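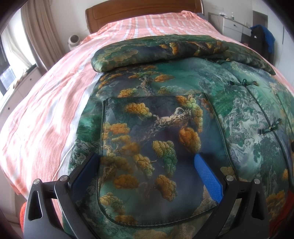 Sleeping Warm in Sarnetbridge: how people heat (or don't heat) their bedrooms

Design and Everyday Life module, final report
March 2021

Why I picked this

I grew up in a house where the bedroom radiators were never on. My mum thought a warm bedroom gave you headaches, my gran thought it was a waste of money, and between the two of them I went to bed in socks until I was 15. Then I moved into a student flat in Sarnetbridge where the heating came on by itself at odd hours and I slept terribly. So when we were told to choose a question about the home that we really wanted answered, mine was easy: what do people do to keep warm at night, and where did they learn it?

I should say now that this is a small project. I spoke to 16 people from 10 households, mostly by phone or on a video call, and I knew a fair few of them already. Bendik Bakke, who was my partner for the first half of the module, did three of the calls before he switched to the transport group. His notes are much neater than mine!

What I asked

I had 8 questions to start with and dropped two of them after the first call, when they turned out to be the same question in different words. The ones that worked best were the plain ones. What's on your bed tonight? What was on your bed when you were ten? Do you open the window? Who decides?

That last one got people talking more than anything else. In nearly every shared bed there was one person who wanted more covers and one who wanted fewer, and they all had some sort of treaty about it. Two couples use separate duvets. One couple had tried it, felt it was a bit sad, and gone back to fighting over the one.

I also asked each household to keep a bedroom temperature diary for a week in November. This was less of a success. Six households sent it back, and one of those had clearly been filled in all at once with the same pen and the same number. I've used the other five.

What I found

The coldest bedroom in the diaries was 10 degrees at bedtime, in one of the old terraces on Ranport Road, and the person sleeping in it said she'd never been happier with a room. The warmest was in a new flat where the heating is shared across the building and can't be turned down properly. He had the window open all night with the radiator on underneath it, and he felt guilty about it, but what else was he supposed to do?

I expected age to matter most, with older people liking things colder. It did a bit, but what people were used to as children seemed to count for much more. Daranee Saithong grew up somewhere hot and had never owned a thick cover before she moved here. She told me her first winter was spent under two thin blankets and a coat, as she didn't know which kind of duvet to buy and was too shy to ask in the shop. I hadn't thought of tog ratings as something you have to be taught, but of course they are. I had to look up what a tog was myself for this report, so I can't talk.

Almost everybody had one cover they were fond of that made no sense on paper — too small, too heavy, a nightmare to wash, or from an aunt. People fetched them to show me on the call without being asked. I didn't plan for this and I wish I'd had a question about it from the start.

Hot water bottles came up in seven of the ten households. Electric blankets only came up in two, and both owners lowered their voices slightly, as if it was cheating.

What went wrong

The diaries, as above. I gave people a paper sheet, and I think a message each evening would have got me better numbers. Also the thermometers I lent out didn't agree with each other. I lined them all up on my kitchen worktop afterwards and there was a gap of nearly two degrees between the highest and the lowest, so please don't read too much into small differences.

I didn't speak to anyone with a new baby, and I only spoke to one person who worked nights. He sleeps in the warm part of the day under a single sheet and thought most of my questions were very funny.

If I did it again

I'd do fewer households and go back to them in summer. I'd ask about washing and drying, which came up over and over (where on earth do you dry a double duvet in a one-bedroom flat?). And I'd like to follow up on the separate duvets, partly for the project and partly as my boyfriend has started asking.

Thanks to all the people who answered the phone, and to Bendik for the notes. The interview sheets and the five usable diaries are in the folder handed in with this report.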